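**Two-arm can task: hand guiding vs. leader arms, and how many demos is enough**

**kurneo_bench** – 4/18/20

Setup is two arms on one table, parallel grippers, a camera on each wrist and one overhead. The task is beverage cans: pick one up off the table and stand it on a raised shelf. We record demonstrations with a pair of leader arms (the operator moves a small copy, the work arm follows). So far I have 107 usable episodes.

The policy approaches well. It fails at the grasp in a repeatable way: it closes before the can is deep enough between the fingers, pinches the near side of the rim, and tips the can.

Questions:

1. Would hand guiding the work arm directly give cleaner grasps than leader arms?
2. Is 107 just too few?
3. Is anyone here training with the wrist views only?

**torque_ripple**

1. Hand guiding gives better contact data. You feel the can touch the finger. With leader arms you feel nothing unless they have force feedback, and most don't. I moved a bottle task from leader arms to hand guiding and the early closing went away.

2. Probably too few, but I would fix the data before adding more of it.

**Virnley_lab**

Disagree on 1. If you hand guide, your hands and forearms are in the overhead view for the whole demonstration. At run time they are gone. The policy has then been trained on images it will never see again. You can get around this by recording joint positions while guiding, then replaying the motion with nobody near the table and saving only the replay images. That doubles the time per episode, and the replay has to start with every object exactly where it was.

Also, guiding two arms at once takes two people, or one person with very long reach.

**torque_ripple**

Replay is not that bad. I mark start positions with tape and reset to the marks.

**Virnley_lab**

Then you have trained it on tape marks. The point of varying start positions is lost if you can only reset to fixed spots.

**torque_ripple**

Tape under the can is hidden by the can. But I take the point about coverage.

**mk_offset**

OP, can you post wrist views near the grasp? "Closes before the can is deep enough" could be a demonstration problem or a camera mounting problem. If the camera sees the lid but loses it during the last part of the approach, the policy is guessing depth.

**kurneo_bench**

Two wrist views, with the overhead between them.
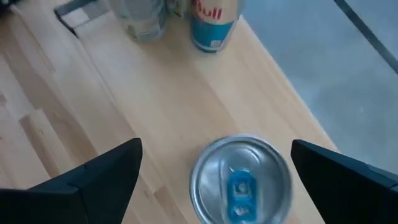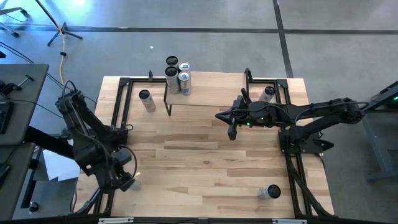
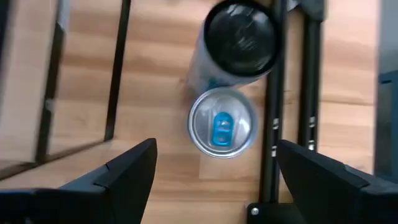
Both wrist cameras are on the same style of mount, tilted toward the fingertips. I set the tilt by eye and have not measured it. The leader arms have no force feedback. Demonstrations come from two operators. One of them approaches at close to constant speed until the fingers are past the can, then closes. The other slows down early and starts closing while still moving forward. I had treated this as normal variation.

**mk_offset**

That is most likely your problem. The policy sees nearly the same image with two different correct answers: keep moving, or start closing. Depending on how it is trained, it will either average them or switch between them, and both look like an early close.

Split the data by operator and train on each part alone. It costs you an evening of compute and no new demonstrations.

On the camera: in the first wrist view the lid of the near can is already running out of the bottom of the image. Once you go further in, that camera has less and less of the can to work with. Tilt it a few degrees down and check again at full grasp depth.

**Virnley_lab**

Agree with splitting by operator. I would not touch the camera yet. Change the tilt and all 107 episodes are from the old geometry, so you can't mix them with new ones. Do the free test first.

**mk_offset**

Fair. Order should be: split, evaluate, then decide on the mount.

**todorova_r**

One thing not mentioned so far is clutter. The overhead view has several cans of different types on the table and the shelf. Did the operators always choose the same can first? If the choice is left to them, you get the same conflict one level up: same picture, different target. We wrote a pick order on a card (nearest to the gripper first, then clockwise) and the hesitation between objects mostly stopped.

**kurneo_bench**

No rule. Each operator took whichever can looked easiest. I can see that going wrong.

**torque_ripple**

A strict order also has a cost. Take one can away by hand and the policy may stall because it never saw that layout.

**todorova_r**

Ours didn't, but we varied the number of cans between episodes. With a fixed count I would expect what you describe.

**kunex_user**

On question 3: yes, wrist views only, on a single arm Kunex cell. Works for grasping. Does not work for finding the next object when it is outside the wrist view. With two arms sharing a table I would keep the overhead, since neither wrist camera reliably knows where the other arm is.

For demo count, our can task leveled off at 189 episodes from one operator. Before that we had a larger mixed set from several people and it was worse. Take that as one data point – different arms, different cans.

**kurneo_bench**

Results of the split. Same start positions for both, 11 trials each, right arm only.

| Training data | Clean grasps |
|---|---|
| Constant speed operator | 9 |
| Early close operator | 4 |

I did not rerun the mixed set under the same conditions, so no direct comparison with that.

**Virnley_lab**

Small sample, but the direction is what I would expect. Were the two data sets the same size?

**kurneo_bench**

No. The constant speed operator recorded more. I can trim that set to match and rerun.

**Virnley_lab**

Do that before you throw anyone's data out.

**mk_offset**

And log gripper opening against distance to the can for both sets. If the early closer's curve starts to drop well before contact, you have your answer without more trials.

**kurneo_bench**

Will do. Written rule for new episodes from today: fingers fully open until the can is between them, stop, close, lift. Pick order as todorova_r described, with the can count varied. Staying with leader arms for now and leaving the camera tilt alone until the trimmed set has been run.

**torque_ripple**

Keep the stop short. If operators pause too long the policy learns to sit there. I trim any standstill longer than half a second before training.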